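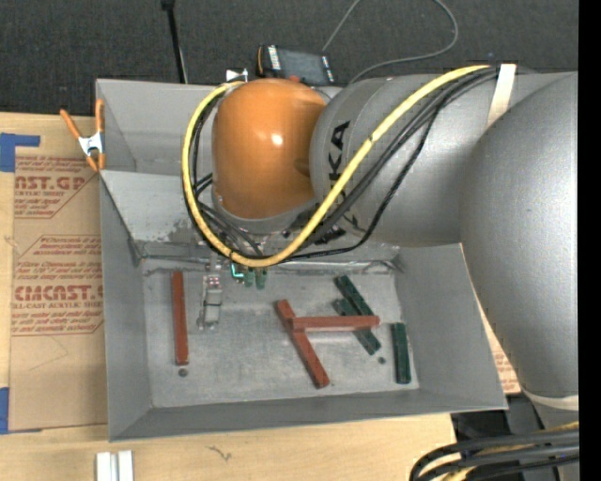 Is an open metal bin better than a plastic tub for keeping small heavy parts on a workbench? For heavy parts I would take the metal one, as long as you can live with the noise and the scratches.

Jul 7, 2025
By Marlies Riedl

I bought my bin in June from Kovalchuk, a small shop in Odport that sells storage for workshops. It cost me 15 dollars more than the plastic tub I had before, and the plastic tub had a crack in one corner after a single winter. The colour is grey, the sides are sheet metal and they slope, and there is no lid. In the catalogue it is number 926, if you want to ask for the same one.

What I like most is the sloping sides. My hand goes in without hitting the edge with the knuckles, and I can lift out a bar lying flat on the bottom. With the straight tub I had to tip everything to one side first. Long pieces still need some patience – they like to lie flat in the corner where the finger cannot get under.

The floor of the bin marks quickly. After five days mine had scratches and also some cloudy places, and no cloth took them away. My neighbour Leonie Kuster has used hers for eight years in Clurnton and it looks much worse, but she says the metal is still straight. I believe her. For tools I don't mind the marks. For something with a polished face I would put a piece of felt inside.

The noise is my real complaint. If you drop a steel piece in, the whole house hears it. I work in the evening, so now I lay things down by hand. On my wooden bench it also slid a little when I pushed against it, and I have put a rubber mat under it.

The edges were folded well and I did not cut myself. The instruction paper was only one page and had nothing useful on it. Delivery was slow, but the box came without damage.

I would buy it again, maybe one size smaller. Full of metal, mine weighs roughly 15 kilos and I don't enjoy carrying it down to the cellar.

8 comments
5 shares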